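Home | Papers | Methods | Authors

4.2 Evaluation of the Pinotlow two-arm kit

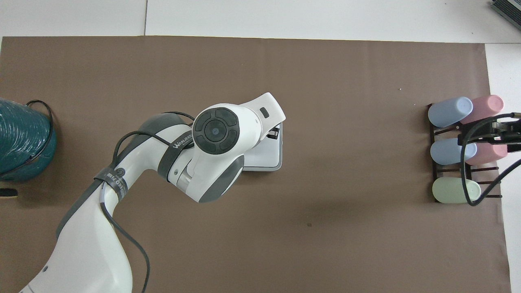 Each trial ended at 40 s or on a dropped cup. The kit was run with the vendor's default grip force – no tuning was allowed between trials. Of 433 attempts, 12 were discarded after controller faults.

Figure 3. Cup rack task. Plastic cups lie on their sides in a dark brown rack; a black gripper is over the rack.

Related items
Navlow controller: latency tests
Brophy and Desmet, Grip force defaults in low-cost arms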